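Print this message | E-mail this message to a friend

To: Tabletop list
From: Gilberto Correa
Subject: Re: [tabletop] Colored see-through dishes, do they go together?

Hello all,

Oh, I have been waiting for someone to ask this! I'm quoting the whole thing because I want to get to each part of it.

> I picked up a mixed box of see-through colored dishes at the
> Tirau swap on Wednesday. Pink, orange, a couple of greens, no two
> the same. My sister says I should pick one color and pass the rest
> along. I like them all. Is there any way to put them on one table
> without it looking like a kid's birthday party? Also, my table is
> plain light wood and I was going to cover it. Cloth or no cloth?
> Huamán

Keep every one of them, and no cloth! Light wood is about the best thing you can put under this stuff. The color comes through so much cleaner on a pale board, and a stripy one is better still (mine is butcher block and I would not trade it). I used a white cloth for years and everything looked chalky. A dark cloth kills the yellows and greens completely.

As for the birthday party problem, what you want is one big dark piece in the middle. Mine is a deep green plate with a good wide rim, and once it's down the bright ones calm right down. Then you can go wild inside it. Lately I'm stuck on pink with a yellow-green inside the pink, all nested on the dark green. I keep trying other pairs and coming back to it.

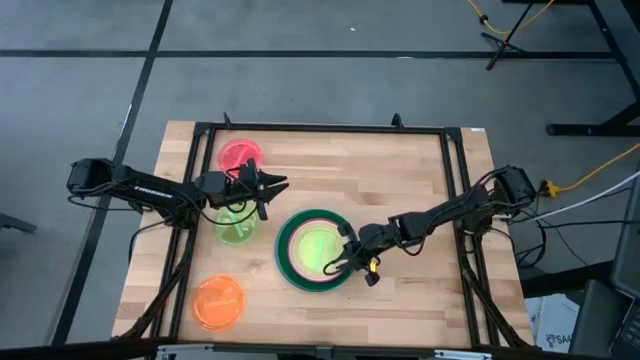
Pink and yellow-green nested in the big green plate, with the orange dish, the lime cup and the other pink dish off to the left.

The lime cup is the one people ask me about. It seems to glow, doesn't it? Put it near pink or red and it gets even greener to the eye. I wouldn't set it right against the orange though, they fight. Leave a hand's width between those two and they're both happy.

A few other things while I'm going on:

Don't space them evenly. I did that at first and it looked like a store shelf. Let a couple crowd together and leave some wood showing somewhere else.

Round with round is fine. I used to think I needed a square dish in there for variety and I spent one whole August hunting for one at the Hakalia market. Found it, hated it, gave it to my neighbor.

Light bulbs matter more than you'd think. I had a 2000 bulb over the table (the K number on the box) and it turned the pinks to salmon and the greens to mud. Going up to 3000 fixed the greens right away and the room still feels cozy at supper. I know a few of you like the cooler ones, and I'm willing to be talked into trying it.

Wash by hand if you can stand to. Warm water, soft cloth, no scrubby side.

Huamán, would you tell us what else was in the box? If there's a blue one I am going to be very jealous. I've got roughly 526 messages saved from this list and I don't think there's a decent blue in any of them. Bondari asked about blue a while back too and I don't remember that anyone had an answer.

Happy setting,
Gilberto

Print | E-mail | Reply to list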